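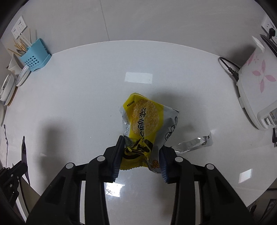
Envoltorio individual de galleta de arroz, con panel amarillo y texto en caracteres chinos.

La galleta de arroz es un aperitivo crujiente elaborado con arroz molido o en grano, que se cuece, se moldea y se hornea, se tuesta o se fríe. Está extendida por Asia oriental y se vende tanto en versiones saladas como dulces. En chino recibe, entre otros, el nombre de xianbei (仙貝), adaptación fonética del japonés senbei.

Elaboración

El arroz se lava, se remoja y se muele. La masa se cuece al vapor, se amasa y se lamina antes de cortarla, por lo general en discos. Las piezas se secan para reducir su humedad y después se hornean, fase en la que se hinchan y adquieren una superficie irregular y un tono dorado. El condimento, que puede ser salsa de soja, sal o azúcar, se aplica al final.

Envasado

La galleta absorbe con facilidad la humedad del aire y pierde su textura. Por este motivo es habitual el envoltorio individual de película plástica, cerrado en los extremos por termosellado. El borde suele cortarse en zigzag, lo que facilita el rasgado. En la cara impresa figuran normalmente el nombre del producto y una imagen de la galleta; la fecha puede ir marcada en un margen. Los envoltorios se agrupan en bolsas mayores, donde constan los ingredientes y la información nutricional.

Conservación

Las bolsas se guardan en un lugar fresco y seco. Una vez abierto el envoltorio, la galleta se consume pronto o se pasa a un recipiente hermético. Las piezas reblandecidas pueden recuperar parte de su textura con unos minutos de horno suave.

Véase también

Arroz inflado
Senbei
Arare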